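Second-hand Knitwear in Provmont: Prices and Condition
Student project report, Textiles and Consumer Studies
2025-11-10

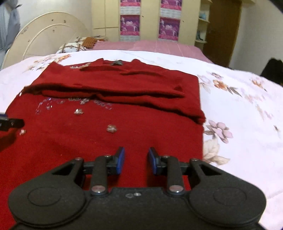
Figure 1. Dark red knit sweater with clear sequins and beads on the lower front.

1. Background
Provmont has two charity shops and a weekly clothes market on Zapata Street. Our group wanted to find out whether the condition of a used jumper has much effect on its price. Earlier coursework on this topic looked at coats and jeans, and knitwear was left out.

2. Method
We visited the shops and the market over 4 weeks in May. Each garment was given a condition score from one to five, using a sheet adapted from the Jedico module handout. We noted fibre content from the label, asking price, pilling, holes, stretched cuffs and missing trim. Two people scored every garment separately. Where the scores differed by more than one point, the garment was scored again. In total 2,348 garments were recorded. Children's sizes were not included.

3. Results
Condition had less effect on price than we expected. In both shops, plain jumpers were priced by type, and pilling made almost no difference. Market sellers did lower the price for holes, but rarely for worn cuffs. Wool was priced higher than acrylic everywhere, even when the wool was felted.

Decorated knitwear was harder to score. Sequins and beads come loose in the wash, and the sheet had only one box for trim. About 60 per cent of our repeat scores were for decorated garments. We entered the results in Validell and checked them by hand against the paper sheets.

4. Problems
Labels had often been cut out, so fibre content is missing for many of the older items. One shop changed its prices in the third week. We kept those records but marked them separately. Market prices are asking prices, and we do not know what buyers paid.

5. Further work
The trim box should be split into missing, loose and repaired. A winter count would also be useful, as the May stock was mostly thin knits.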